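Publikationen > Arbeitsberichte > Verpackung und Alltag > Abschnitt 3

Suchbegriff eingeben Suchen Erweiterte Suche

3.2 Warum Faltschachteln uns so leicht von der Hand gehen (oder eben nicht)

Ich gebe es gleich zu: Bevor ich mit dieser Arbeit anfing, hatte ich über Schachteln nie länger nachgedacht als bis zum nächsten Umzug. Inzwischen drehe ich im Supermarkt jede Packung um und suche die Klebelasche, sehr zum Leidwesen aller, die mit mir einkaufen gehen.

Für die Befragung in Kasitz haben wir 1153 Bögen verschickt, 460 kamen ausgefüllt zurück. Gefragt war, wie man einen flach gelieferten Zuschnitt aufrichtet: erst den Boden, erst die Seiten oder erst einmal gar nichts und lieber die Anleitung suchen? Die meisten beginnen mit dem Boden. Das hat mich überrascht, denn bei der Bauform Dirside kommt man so überhaupt nicht weiter, dort müssen zuerst die Seiten hoch! Entsprechend deutlich fielen die Kommentare am Rand aus (einer bestand nur aus Ausrufezeichen).

Viel hängt an der Rilllinie. Ist sie zu flach geprägt, bricht das Material irgendwo daneben, und die Kante wird krumm. Ist sie zu tief, reißt die Decklage nach ein paar Faltungen ein. Bei gerippten Materialien kommt noch die Laufrichtung dazu: Parallel zu den Rippen knickt es sich wunderbar, quer dazu braucht man Geduld und kräftige Daumen.

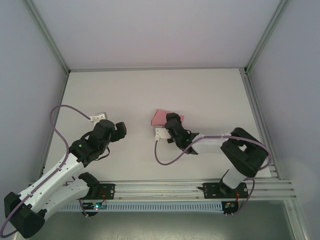
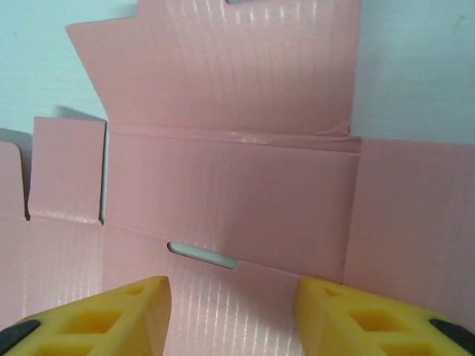 Abb. 3: Arbeitsfläche mit zwei Roboterarmen (erstes Bild); rosafarbener, teilweise gefalteter Zuschnitt mit feinen senkrechten Rippen (zweites Bild).

Zurück zu den Fragebögen. Schön fand ich, wie viele Leute ihre Schachteln aufheben, und zwar ausdrücklich »für alle Fälle«. Im Januar habe ich deshalb eine Zusatzfrage nachgereicht, nämlich wann so ein Fall zuletzt eingetreten ist. Die Antworten reichen von »gestern« bis »noch nie, aber bald«. Ob das mit der Haltbarkeit der Kanten zu tun hat, wie Huaranga vermutet, kann ich mit meinen Daten nicht klären. Dafür müsste man dieselben Schachteln über Jahre begleiten, und so viel Platz im Keller habe ich nicht.

Ähnliche Beiträge
Wellen, Rippen, Waben: Materialien im Vergleich
Eveo und die Rückkehr der Mehrwegschachtel
1000 Faltungen: Was eine Rilllinie aushält
Der Umzugskarton als Möbelstück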